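Course Materials | Robot Learning | Week 5 Handouts

Teaching by Showing: Notes for the Second Lab

Welcome back, everybody, and thank you for the lively discussion last time (I went home and rewrote half of this handout because of it!). We're spending this week on demonstrations, meaning the ways a person can show an arm what we want done instead of writing out every motion in code.

There are 2 ways we'll practice. In the first, you take hold of the arm and guide it through the task yourself, feeling the joints give as you go. In the second, you stand back and drive it with a hand controller, first in the simulator and later on the real arm in the Mukora room. Guiding by hand feels natural almost right away, though your own arms can end up blocking the cameras. Remote control takes longer to get used to, and most people overshoot quite a bit on their first afternoon, so please be patient with yourselves.

Our running task is tennis balls and a clear tube. It sounds like a small thing, but a round object and a narrow opening will teach you a great deal about approach angle, and about when to let go.

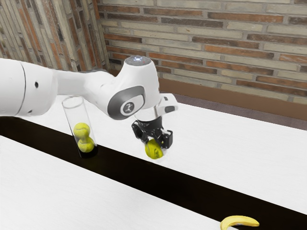

Should I throw away a demonstration if I hesitate halfway through?

Keep it if you finished the task, and write "paused" in the notes column. Long pauses can teach the robot to stop where you stopped, so we trim them before training, and the trimming script needs to know which files to look at.

A word about how many to record. Last September's group collected 143 demonstrations and kept 70 after review, and they did very nicely with those. Slow, steady runs that all approach the tube from the same side are worth more to you than a big pile of hurried ones. Do vary where the ball starts, though, or the policy will only know one spot on the table.

Before Thursday, please read the Clorgate chapter on controller mapping and save your practice runs to the shared folder under your own last name. Bring questions to my office hour, or leave a note in my mailbox if you can't make it.

Hala Fahmy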